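Home Nursery Storage Toys Sorting Boxes Trays and Bins Tablecloths Delivery Basket

Urio three-colour sorting box

Sold singly or with the grey toy tray

I was asked to write up the Urio box for the shop, and my first question was whether anyone needs another box with holes in it. A shoebox and a pair of scissors will do much the same job for nothing. So read the rest with that in mind.

What you get is three sections in cream, blue and pink, each with a round hole. There are no stars, triangles or half-moons to match up. A child who wants a puzzle will be through with it quickly, and for that child I would send you to the Plindberg shape set instead. Where the Urio earns its shelf space is at tidying-up time, when you give each colour a meaning and the toys go in one by one.
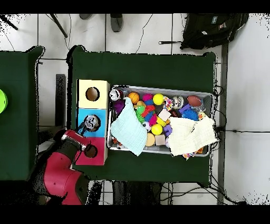
Urio sorting box with a filled grey tray and two cloths.

The catalogue says the holes take "all small toys". I don't believe any catalogue that says "all". Measure your own toys before you order, and try the spiky balls first as they are the ones that cause arguments. Anything wide and floppy belongs in the tray. Shona Gillies, who does our returns, tells me the usual complaint is a favourite ball that won't go through, and we can't refund a box for that once it has been used.

The tray has a raised rim and it will hold a lot, though how much you should put in it is another matter. Fill it with balls, blocks and soft things all together and the smallest ones go to the bottom and stay there. I'd keep back half the toys and swap them over at the end of the week.
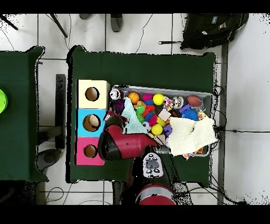 Cloths and blankets are not included. Ours go over the top of the toys when the tray is full, and I can't say it looks any neater, but it does give children something to rummage under. A knitted one will catch on anything spiky. A plain towel is less trouble and washes better.

You don't need a special table either, whatever Bratmont would like to sell you. A cloth over the one you have is enough, and a dark one shows up pale toys nicely. It also shows up every crumb.

Price: 39 for the box alone. Order code 570. The tray is priced separately and can be added at the basket. Schools and nurseries ordering 6 or more should write to Mwende Mosoti before paying, as the discount isn't taken off by the website.

Not a toy chest, and not meant to be sat or stood on. Please check the toys you put in it are right for the age of the child.

Page last checked 3/2/26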